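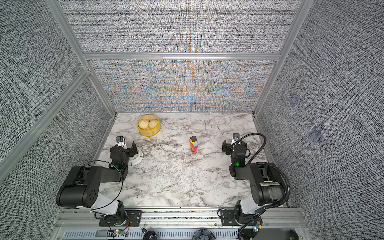
About Skilton

Skilton is a translation and technical editing company. We prepare operating manuals, safety data sheets and parts catalogues for manufacturers that sell into more than one language market. The company was founded by Agata Cattaneo and Melquiades Varela, who had both worked as in-house editors and continue to review finished files.

What we do

Source text is checked before any translation begins. Terms are extracted, compared with the client's glossary and queried where two words are used for the same part. Jobs under 3000 words are normally handled by one translator and one reviser. Longer jobs are divided by chapter — never by word count — and a lead reviser is named for each language.

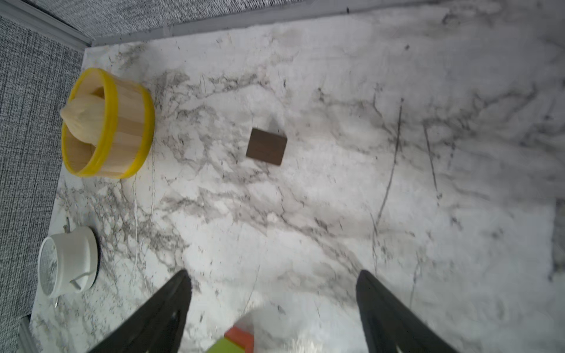
Grey-veined white marble surface with woven fabric behind.

We hold about 300 client glossaries. Each is stored in Plukico, our terminology database, with a record of who approved each entry. Clients may request an export at any time.

Who we are

Bello Babalola manages scheduling and quotations. Beatrice Mfinanga is responsible for revision standards and trains new editors over a period of 3 months. Thanasis Konstantinidis maintains Plukico and the file conversion tools.

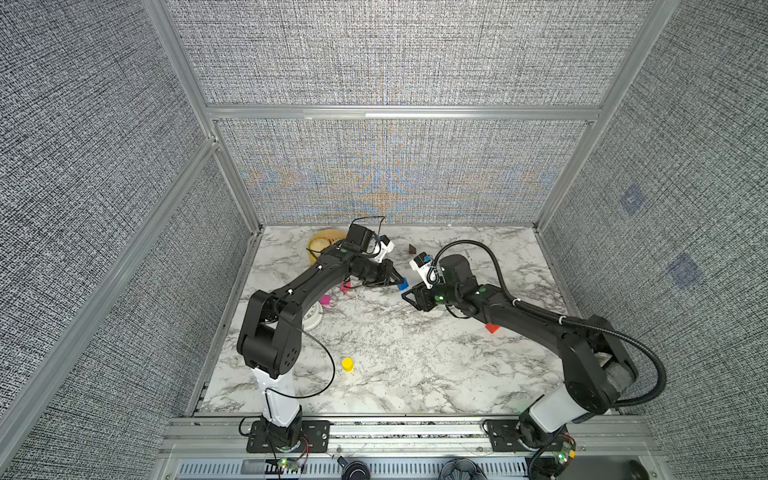
Freelance translators are engaged by language pair and subject. Applicants complete a paid test, marked by two revisers working separately. The next intake opens in December.

Office hours are 8:30 a.m. to 5 p.m. Files received after 3 p.m. are logged the next working day.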